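Notes from the Strobel paper mill, February

We had two hours at the mill and could have used longer. The coach left Bastedside late and we missed the introduction, so the first thing we saw was the rag room. Cotton offcuts arrive in bales and are sorted by hand before they go to the cutter. Buttons and zips come off first. The dust is bad in there and we were all given masks.

Ida Albers took us on to the beaters. The older one has been running since her grandfather's time and is still used for the heavier watercolour papers. The pulp goes round for hours, and the length of the beating decides how hard and crisp the sheet will be. She passed round two sheets from the same rags, one beaten for a short time and one for a long time. The second rattled when you shook it. The first felt more like cloth.

The vat room is smaller than I expected and very wet underfoot. Darius Ķēniņš was forming sheets with a mould and deckle, and let anyone try who wanted to. Mine had a thick corner and went back in the vat. Theda Bauerfeind did much better and was allowed to keep hers, although it had to stay behind to dry and will be posted.

After pressing, the sheets go up to the loft and hang for several days, depending on the weather. The shutters are opened and closed by hand. Sizing comes after that – gelatine for most of the range – and then a second drying. We did not see the sizing, as that room was being cleaned.
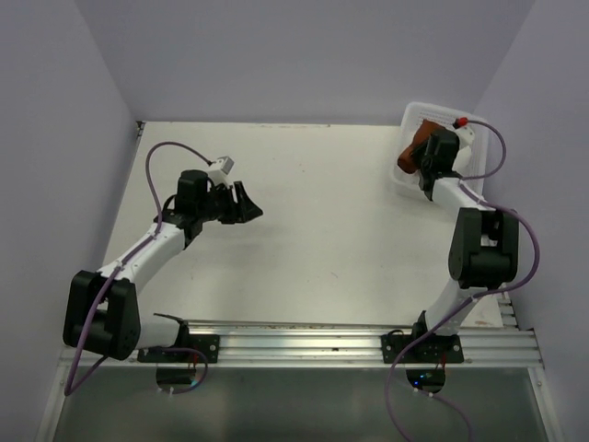

Can you buy paper direct from the mill? The shop by the gate sells single sheets and packs of 15, mostly seconds, and takes cards. I bought a pack of the 315 gsm rough, and apart from one bent corner I can't find anything wrong with it.

Tea was in the old counting house. Parking is for 30 cars and the entrance is easy to miss coming from the north, so look for the weighbridge. Anyone who wants to go in the summer should give their name to Ailbhe Tully, who is hoping to fill a whole coach this time.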